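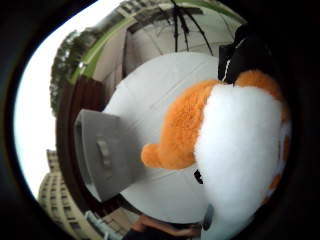
Orla Breathnach wrote to me after my last column that a plush toy should be thrown away when the child stops asking for it. Two weeks without asking, she said, and it goes in the bag. She has raised children and I believe she has a clean house. But I have thought about her two weeks many times, and I do not agree.

First I must admit what speaks for her. Soft toys come into a home more easily than any other thing. They come from birthdays, from fairs, from an aunt who stopped at a gas station. When we moved to our present apartment, we emptied the toy chest on the bedroom floor and there were 59 animals in it. My daughter could name 17 of them. The rest she looked at politely, like guests at a wedding from the other family.

So it is true that we own too many. My disagreement is only with the measure. A child asks for what is in front of her eyes, or for what she needs when she is tired. The other toys are not dead for this reason. My daughter had a bear called Prelberg (the name of a street where we lived) and she did not speak of him for the whole summer. In October she had a fever, and at three in the morning she wanted Prelberg and no other animal in the world. If I had followed the two weeks, I would have had to explain this to a hot, crying person of five years.

I think the long fur is part of the problem. A toy with short, flat fabric we judge like a shirt, it is clean or it is not clean. A fluffy toy we judge more severely. It takes up more place on the shelf than its body needs, it collects crumbs and hair, and after some years the fur goes into small knots. White fur is the worst, it becomes gray and then we say the toy is old. Often it is only dirty. My mother brushed ours with a dog brush – she bought it for this purpose, we never had a dog – and afterwards they looked respectable again.

I do it also. I wash the toy in a pillowcase tied with a string, in cold water, and dry it in the air for a long time, longer than seems necessary. Then I brush. The whole work takes perhaps 40 minutes of my own time for one large animal, and while I do it I find out what I think of him. Some I have given away after brushing, and I gave them away clean, which the next family will notice.

Orla Breathnach would say that I keep things from weakness. It may be. I grew up with few toys and I know that this has an influence on my hand when it is above the bag. But throwing away quickly also has its weakness. It is pleasant to see an empty shelf on Friday evening, and for this pleasure we can take a decision which belongs to somebody smaller.

My proposal is modest. Put the silent toys in a box with a lid, in a dry closet, and write the month on the box. Let one year go. Then open it together with the child, on the floor, without hurry, and let her say which ones stay. She will be stricter than you expect. From our first box my daughter kept Prelberg and a rabbit with one eye, and she sent away a large orange fish that I had liked very much.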